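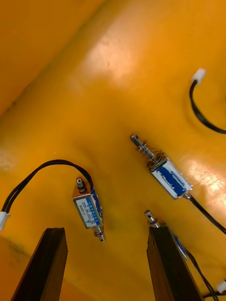
Three small push-pull solenoids on an orange panel.

Ring the changes: the Clestside door chime swap

If you grew up in a house with a real two-note chime, you know the sound I mean. Press the button and you get the ding, let go and you get the dong, and if your little brother leaned on it you got a very long wait in between! I had forgotten how much I loved that until our March swap meet, when 99 people came through the hall at Clestside and nearly every one of them wanted to push a button.

The works inside are wonderfully simple. Current goes through a coil, the coil pulls in a plunger, the plunger hits a metal bar. When you release the button a spring sends it back the other way to hit a second bar. My favorite of the day was an Umali long-tube model with four brass pipes, which Naheed Minhas found in her aunt's hallway closet and has been polishing ever since (she let me ring it, twice).

A few notes for anyone bringing an old chime back to life. Turn the power off at the breaker first. Don't oil the plunger, however tempting it is, as oil collects dust and you'll be back where you started by winter. Wipe it with a dry cloth and work it in and out with a finger. Check the transformer too: plenty of people bring us a "dead" chime that is fine once it gets the voltage printed on its own label.

We still have the Indden spares box, with 255 odd bars, springs and rubber bumpers in it, and members can take what they need. If you can match the grommets for a Grimutance wall chime, please write to me. I have one on the kitchen table in pieces and I would dearly love to hear it before the next meet.

Recent items
Wiring two buttons to one chime
Painting a yellowed cover
Letters: the chime that rang at night

Contact the editor | © 2021 Clestside Chime Club | Back to top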